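Iwona Szulc had told me to come hungry to the Kerkier open day, and I'm glad I listened, for the coffee table by the door was very good. I went mostly to find out if a machine could be trusted yet with the small jobs of a snack counter, the sort I did myself one long summer in June heat.

The Bistar hall was warm and crowded — 3000 tickets gone, Iwona said — and people kindly shuffled along so that everyone got a turn near the front. I stayed far longer than I'd planned at the table where two arms were putting a snack tray together, and I got to talking with a retired baker who had opinions on sandwiches and how they ought to be held. 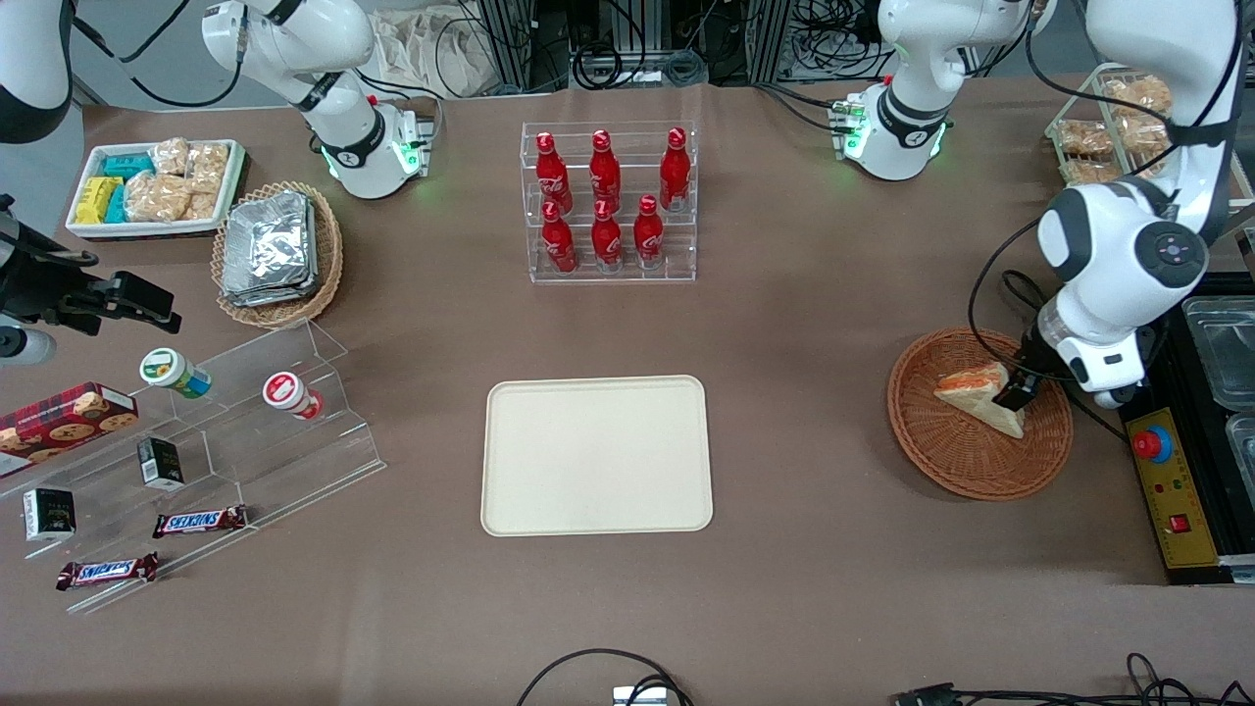

Could a machine run a snack counter alone today? Packing a tray from a known set of items is within reach, but spills, restocking and odd requests still need a person close by.

I caught the late bus home with a Lecomte brochure in my bag and a bun for the ride.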